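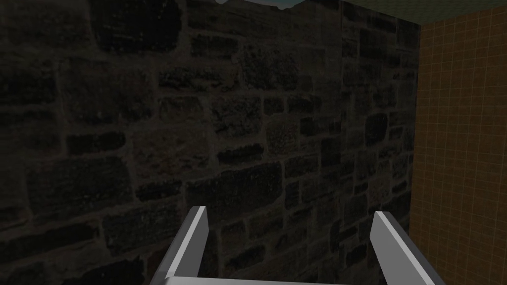
Every few years somebody rediscovers stone and tells the rest of us we've been living wrong. This winter it's the decorating column in my Monday paper, which wants us all to have one "honest" wall. I have my doubts. A stone veneer kit from Rekano runs $1027 before anyone lifts a trowel, and it holds up nothing but your opinion of yourself.

My neighbor Sarmīte Eglītis grew up in a farmhouse with real stone walls. She remembers wearing a coat to breakfast. She now lives very happily between sheets of painted drywall.

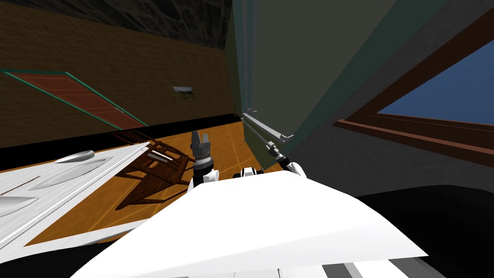

What the columns leave out

Dust, for one. Rough walls collect it and you can't wipe them. Then there's the dark. Put dark stone in a small room and you'll be buying lamps by August. Villis sells a "warming" set of four for $692, so I suppose somebody is doing well out of this.

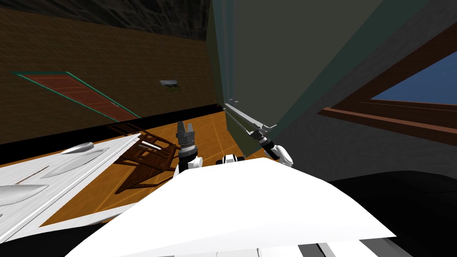
A wall color can do plenty without any stone.

I'm told buyers love the look. Maybe they do. The same column said that three years ago about barn doors, and I have a friend still trying to get rid of hers. Paint costs less, and you can change your mind on a Saturday.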